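Budgeting for the parts that do not appear on the quote

Philomena Dramani has been buying equipment for Cenport since the company's garment-handling program was three people and a shared bench. She now plans the full budget for the program, which collects manipulation data on clothing with hand-held grippers and tests it on robot arms. We spoke about what she orders first, what she leaves until later, and where her early estimates went wrong.

Her first correction concerned the order of purchases. "People start with the arm, because the arm has a price list," she said. "The arm is the easiest line in the budget. You get three quotes, you compare payload and lead time, and you are finished. Then you have an arm and no data to run on it."

At Cenport the hand-held units came first. The initial order was 30, of which 23 went into regular use and the remainder were held as spares. Dramani considers that ratio slightly generous. She would now order fewer spare units and more spare fingers, which are the part that wears. 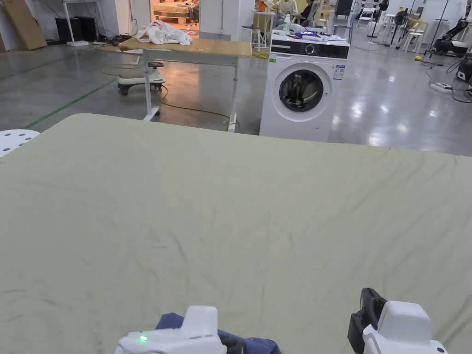
Floor area is the line she sees underestimated most often. A supplier's drawing gives the footprint of the machine and leaves out the surface the operator works on, the aisle, and whatever has to stand nearby for the task to make sense. For laundry work that means a full-size washing machine, which occupies floor all year whether or not it is used in a given week, and a wide table under a cloth large enough to lay a garment flat. "Put the appliances in the capital plan," Dramani said. "If you leave them out, they come out of consumables, and then you have no consumables."

Her standard allowance for furniture and surfaces is $4000 per station. Height-adjustable tables are included in that figure and she does not treat them as optional. Operators differ in height, and the gripper pose changes with the operator's elbow. A fixed table was cheaper on paper and cost the program most of January in sessions that had to be repeated.

Garments are budgeted separately, at $500 per station per quarter. The stock is second-hand where possible. Dramani asks for a spread of weights and weaves, and for collars in particular, which she described as the feature that separates a usable finger design from a poor one.
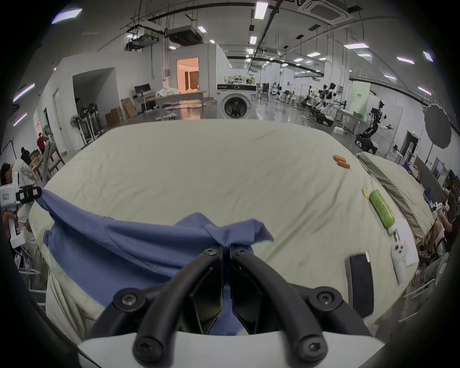

Renji Onishi
Contributing Editor, Equipment and Planning
26 Mar 2022

On finger design, her advice is to delay. Cenport compared sets from two vendors, Shimada and Purnance, before committing to either. The trial used thin fabric only, pinched at a fold and held under tension from a second gripper. Rigid parts were left for a later round. "Fabric is the harder case for us," she said. "If the fingertips do not close evenly, you see it in a shirt long before you see it in a bottle."

She does not name the vendor she chose, and noted that the decision came down to replacement terms – one supplier would sell single fingers, the other only complete assemblies.

Power and cabling received less attention in her first plan than they should have. The original layout assumed wall outlets would be enough. The current one has a separate line for floor protection, cable covers and additional circuits, priced before any equipment is placed. Posgate, the contractor that fitted out the space, now receives the station layout in draft and returns it with load figures.

Labor is the largest item and the one she revises most. Two operators working one garment finish faster than one, but the cost per usable recording depends on how long each setup takes. Dramani tracks setup time by station and moves money toward whichever station is slowest to reset.

Asked what she would cut if the budget were reduced, she named the second arm. The hand-held units would stay at their present number, and so would the garment allowance. Storage would be next on the list. Her request for the coming year adds shelving, a second set of fingers for every unit in use, and no new robots.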